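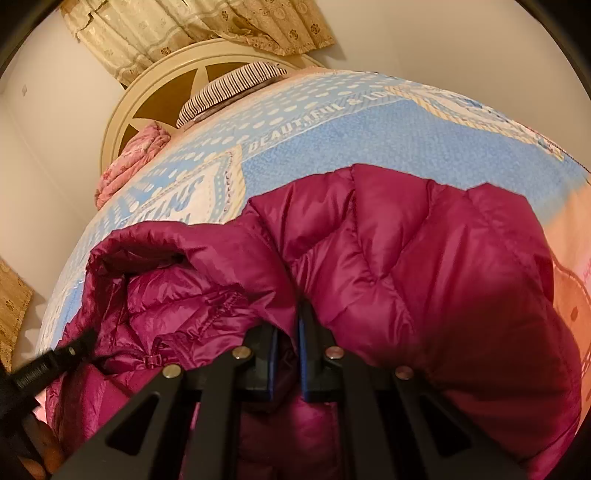
Slide 1. Magenta puffer jacket on a light blue quilt.

Storing Winter Clothes: speaker notes
Resau Community Library, spring home series
Last edited 2022-04-25

Slide 1 (title)
Welcome. Restrooms are down the hall on the left. The handout has the washing chart on one side and the storage list on the other. Questions are fine at any point.
The talk covers down, wool and boots, in that order. Furs and leather are not covered. Send those questions to a cleaner.

Slide 2. When to pack
In Resau we can get a cold week well into May. Keep one warm coat per person out until then and pack the rest.
Ask who has already packed. Usually half the room.

Slide 3. Wash first
Body oil and food stains are what moths go for, and stains set over a summer. Everything gets cleaned before it goes in a box, even if it was worn once.
Check pockets. Close zippers. Read the care label out loud from the sample coat so people see where it is sewn in.

Slide 4. Down
Front loader, gentle cycle, cool or warm water as the label says. Small amount of down soap. No fabric softener. Run a second rinse.
Dry on low with two or three clean tennis balls. It takes several cycles. Stop between cycles and break up clumps by hand. If you can still feel lumps in the corners, it is still damp inside.
Down should be stored loose. A vacuum bag is fine for a suitcase but not for six months on a shelf. Use a large cotton sack or a wide hanger.
The laundromat on Grekari Street has the big front loaders. Bring quarters.

Slide 5. Wool
Hand wash or wool cycle. Press the water out in a towel, do not wring. Dry flat.
Fold sweaters, never hang them. Heavy ones go on the bottom.
Moths: cedar smells nice but fades, and it will not kill larvae already in the cloth. A sealed bag does more. If you suspect moths, bag the sweater and freeze it for a week.
Pass around the sample with moth holes.

Slide 6. Boots
Brush off salt, wipe with a damp cloth, let dry away from the heater. Stuff with plain paper. Newsprint can rub off on light linings.
Take out the insoles and store them alongside.

Slide 7. Where to put it
Cool, dry, dark. A closet on an inside wall is best. Attics get too hot and basements too damp. If the basement is all you have, use plastic bins with tight lids and keep them off the floor.
Label the end of the bin as well as the top.
My own set is 20 bins, all the same size so they stack.

Slide 8. Giving things away
Anything not worn this winter can go. The Vonotberg coat drive takes clean coats in all sizes, working zippers only. Drop-off is at the Arai Hall side door.
Last year they took in 470 coats. Children's sizes are short every fall.

Slide 9. Questions
Leave 20 minutes. Common ones: dryer sheets (no), mothballs (not in a home with pets or small kids), dry cleaner bags (take them off).
Handouts by the door. Collect the moth sample before people leave.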